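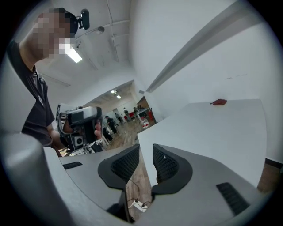 Notebook, October, Sunday session (Natalie writing)

Got in a little after ten, which for a Sunday I am calling early. Callum had the lights on and the coffee going, bless him, and we spent the first half hour just talking through what the club wants out of this project before the end of term. I am writing it down so we stop having the same conversation every week.

The plan is still hand demonstrations first, arm second. We collect picks with the hand-held grippers, train on those, and only then let the Sirmont arm try anything on its own. A couple of the newer students would love to skip straight to the arm (I would too, if I'm being truthful with my own notebook), but last spring's group did that and spent most of April chasing calibration.

Where we stand with numbers

The count on the shared drive this morning was 1,595 usable demonstrations. Our target for the first training run is 1,760, a figure Callum got by working backward from how many we can afford to hold out for testing. I asked him twice to explain it and I think I have it now. If we keep going at the pace of the last two weeks we should get there without needing an extra evening. Please, everybody, log your rejects too! The reject sheet had gaps in it again and I had to guess at what went wrong from the file times.

Things that went wrong last time, for the record

Finger pads. One pair had started peeling at a corner and the grip was slipping sideways at close. Callum reglued it with the Pesent adhesive and left it clamped overnight. Feels solid to me. I would like a spare set in the drawer before the demo day all the same.

Sync. The head camera clock and the gripper clock were drifting apart on long takes. Roughly 90 milliseconds by the end of the worst one. Callum's fix is to keep takes short and do the little open-close-open at the start of each, slowly, so there is something clear to line up against. Slowly means slowly. I watched back some of my own from Thursday and I look like I'm snapping castanets.

Naming. Timent (our upload script, for anyone reading this who joined late) still falls over if there is a space in the folder name. I have it on my list, and it has been on my list since September, and I am sorry.
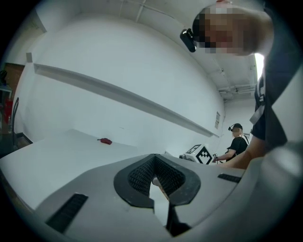 Marker placement is the thing I most wanted to get settled today, and I think we mostly have. We had been treating the marked box as something you set down wherever there was room, and then wondering why one batch wouldn't line up with another. The white table gives us plenty of space, so the rule I'd like is box toward the right end, with its pattern facing the person doing the pick, and the small red object out near the middle where the gripper can come at it from more than one side. Check that the little dark device next to the box isn't sitting in front of the squares. If you bump the box, stop the take, say so out loud, and start a new one. Leaning over it is fine as long as your forearm doesn't stay across the pattern, and I am as guilty of that as anyone.

Callum would like to try a grid of tape marks so the start position gets varied on purpose. I worry we'd all drift to the same three favorite spots even with tape, so I suggested drawing positions out of a cup. He laughed, and then he went and found a cup.

To do before next time

Write the positions on slips for the cup (Callum)
Folder name fix in Timent, truly this time (me)
Charge all the head camera batteries the night before
Ask the Zieliński lab upstairs whether we can borrow their calibration board again
Reject sheet: add a column for "box moved"
Backup of the drive, it has been too long

Also, somebody has my good calipers. No hard feelings, just put them back in the blue tray.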